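So the floor is done! I spent most of July on my knees with a sponge and a bucket, and I'd do it again tomorrow (okay, maybe in August). Anju talked me into keeping the pale wood instead of staining it dark — she was right, the room feels twice as big.

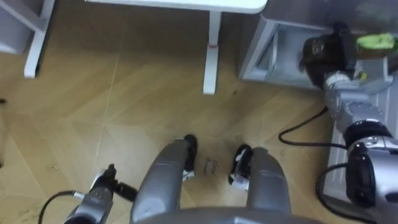
Next up is the rug question. Girish wants one under the white table, I want to leave the zigzags showing, and we've been going around on it for 4 evenings now. I did order felt pads for the furniture legs, a pack of 34, so at least we agree on those.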